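Folding a puffy coat - is there a right way?

Tredgate Household Forum > Bedrooms and Wardrobes > Storage

mahsa_s
Posted Monday, June 17, 2019

Settle something for us. I'm putting the winter things away, a month behind schedule as I meant to do it in May. Jumpers are fine. Trousers are fine. The black jacket is the problem. I fold the sleeves in, fold it in half, turn round to shut a drawer, and when I turn back it has taken a breath and doubled in size.

My husband says coats are for hangers and I am making work for myself. The wardrobe is full, and a fair amount of what it's full of is his.

Where it got to after the third go:
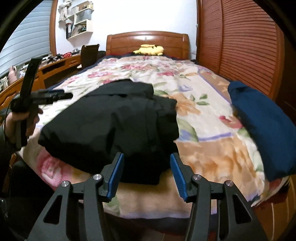 Black jacket, folded, on the rose quilt. Yellow plush on the pillows, supervising.

I'd like it to go in the drawer under the bed, which is shallow. Ideas welcome. "Buy a bigger house" has already been suggested by my sister.

----------

Clitbridge_Jamshid
Member, 2,870 posts

Roll it. Zip it up, lay it face down, sleeves across the back, then roll from the hem towards the collar and lean on it as you go. If it has a hood, stuff the whole roll in the hood. I've done mine like that for years and my wife has only complained about the noises I make.

----------

azadeh z

Please don't roll it. Anything with filling wants to be left alone. Roll it tight till October and you'll be wearing a coat with a flat back and lumps at the elbows. Your husband is right, sorry.

----------

Clitbridge_Jamshid

Mine has no lumps.

----------

azadeh z

You've told us on this very forum that yours is from 1994. I think the filling has left of its own accord.

----------

ehsan.g

Vacuum bag. 2 minutes with the hoover and it's the thickness of a chopping board. Mine are the Wellitia ones from the market and 3 out of the pack still hold air out, so I consider that a success.

Also that is my nan's quilt, or its twin. Roses, lavender stripes, the lot. Where did you get it?

----------

mahsa_s

Ehsan, it came from a shop called Teixeira that has since shut. I've never found another, and I have looked, because something that busy hides tea very well.

Not sure about the bag. The last one I tried hissed all night.

----------

ArdalanGh

What's the dark blue thing bunched up over by the wardrobe? If that's waiting to be folded as well, do it first and use it as padding inside the jacket. Lay it flat across the middle and fold the jacket round it. You get one soft crease instead of a sharp one, and you've used up the blue thing.

----------

azadeh z

That's quite good, annoyingly. I'd still hang it.

----------

mahsa_s

The blue thing had been there long enough that I'd stopped seeing it. Folded it, put it in the middle, folded the jacket over. Much better behaved. The drawer shuts if I push it with my foot.

Husband has been in to look and says it would have been quicker to hang it up.

----------

Clitbridge_Jamshid

Should have rolled it.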